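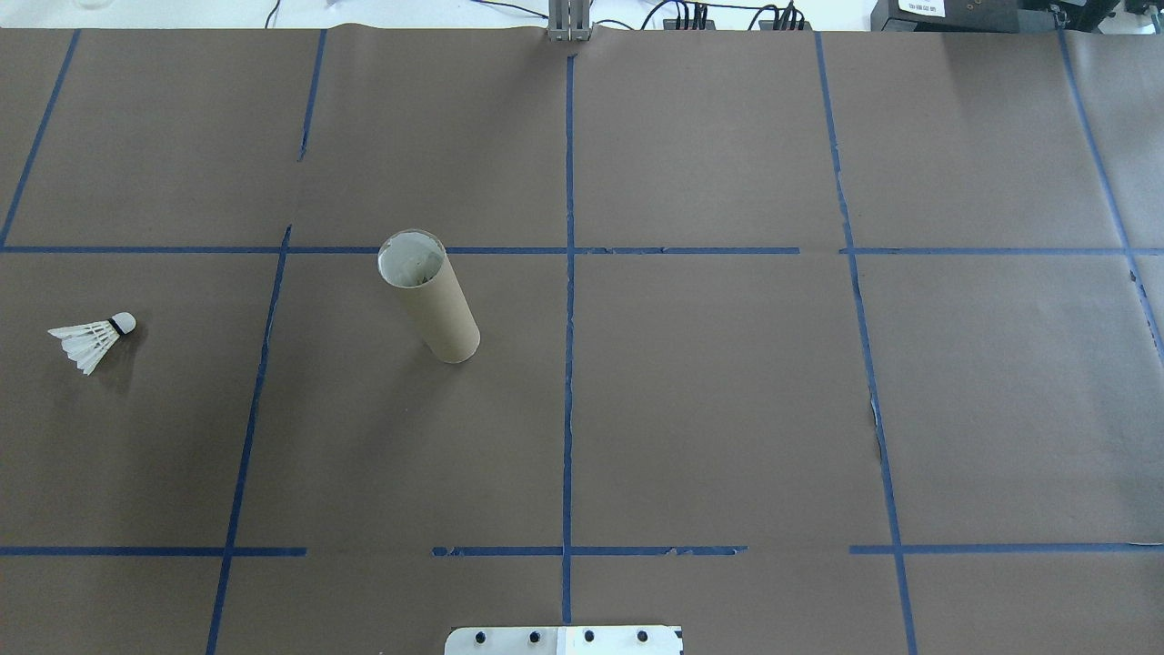 Nastum Opens Bookings for Robot Task Recording Service

Tuesday, August 20, 2024

Print this article | E-mail this article

Nastum has opened bookings for a service that records robot arms handling everyday objects and delivers the recordings to customers who are training their own systems. The company began taking orders this week after a trial period that started in April with one customer, the warehouse equipment maker Durrani.

The service is called Brevberg. A customer sends in a list of objects and a written description of what the robot should do with them. Nastum staff set up a table, run the arm by hand control and record each attempt. The customer gets the video from the arm and from the overhead position, along with the joint readings and a text label for each attempt.

The basic package covers 800 recorded attempts on a single task. Customers can order further attempts in blocks, and they can change the object list once without paying again. Nastum did not publish a price list. It said quotes depend on how many objects are used and how long each attempt takes.

"Most of the people who call us have an arm already," said Hildegard Kasten, who manages the service. "They don't have the hours. Someone has to sit there and do the same pick over and over, put the thing back somewhere else, and write down what happened."

Tables are covered in brown kraft paper and marked off with blue painter's tape. The operator uses the cells to decide where an object goes before each attempt, so that starting positions are spread over the whole table. When an object is placed in a cell, its position and the way it is facing are entered in the session log. Lying down and standing up are logged as separate starts.

Kasten said the company tried printed mats first and gave them up. The mats reflected the overhead lights, and a new one had to be ordered each time a customer asked for a different layout. Paper and tape can be changed between two sessions. Staff patch the tape when it tears and replace the paper when the customer's instructions call for a clean surface.

Customers can choose objects from the company's own shelves or ship their own. The in-house list now has 313 entries. It leans toward light household and sporting goods, including paper towel cores, shuttlecocks, sponges, plastic cups and tape rolls. Glass, liquids and anything with a blade are not accepted. Objects sent in by customers are returned at the end of the job if a return label is included.

Durrani used the trial to collect recordings of light items that roll or tip when touched. The company had been working with boxed goods and wanted its software to cope with loose ones. It ordered two tasks. In the first, the arm picked up an object lying on its side and set it down in a different cell. In the second, it lifted an object that was standing on end and laid it flat.

Durrani asked for changes during the trial. The first deliveries left out failed attempts, which it wanted to keep. Failed attempts are now included by default and marked as such, and a customer who does not want them can say so on the order form. Durrani also asked for the log to say which operator was at the controls. That has been added as an operator number, without names.

Some limits remain. Brevberg is offered with one model of arm and a choice of two grippers, so a customer with different hardware will need to convert the joint data. Two-arm tasks are not available. Nastum said it has no date for adding them.

Jobs are done at the company's Killovley site, where there are 10 tables. A standard order takes over 148 hours of table time, including setup and checking, and the company will split a job across several tables if the customer agrees. Splitting shortens the wait but means small differences in lighting and in the tape layout from one table to the next. Customers who want every attempt recorded at the same table should mention it when they book.

Before a full order starts, Nastum sends a short sample for approval. The customer can ask for a different layout or starting position at that point. Changes requested later are charged as a new setup.

Recordings belong to the customer once the invoice is paid. Nastum keeps a copy for a limited period in case files are lost in transfer, then deletes it. Kasten said the company does not resell recordings or combine orders from different customers.

Orders can be placed through the Nastum website or by phone. The order form asks for the object list, a description of the task, the preferred gripper and the file format. Visits to the Killovley site can be arranged for customers with a confirmed order.

Print this article | E-mail this article

Get our news by e-mail. Enter your address to receive the newsletter. You can unsubscribe at any time.

This site uses cookies to remember your settings and count visits. By continuing to browse you agree to our use of cookies. Accept | Cookie settings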